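Storkance Stockroom Packing Set

Overview
Storkance documents the handling of boxed and bagged clothing and footwear in small stockrooms. It holds 1,462 records in 19 groups, arranged by type of goods and packing material.

Contents
Each record lists the item, its wrapping and the surface used for packing. Shirts and footwear are filed separately — mixed parcels are entered under the larger item.

Known limits
Folded shirts are overrepresented. Label text has not been transcribed.

Maintenance
Sanaa Berrada maintains the set. Corrections should be sent to Eyerusalem Degefa with the record number.

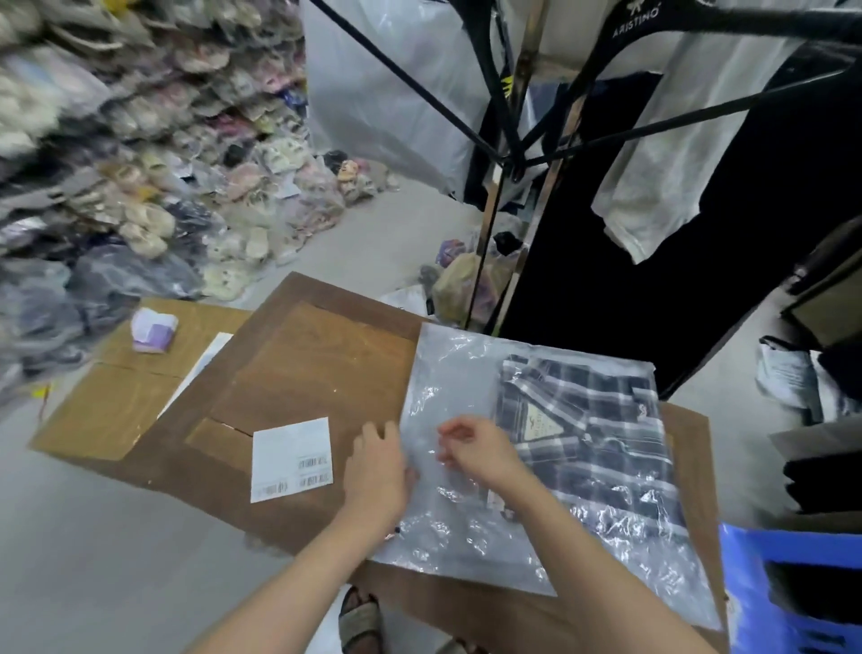
Plaid shirt in a clear plastic bag on flattened cardboard, with bagged sandals and slippers behind.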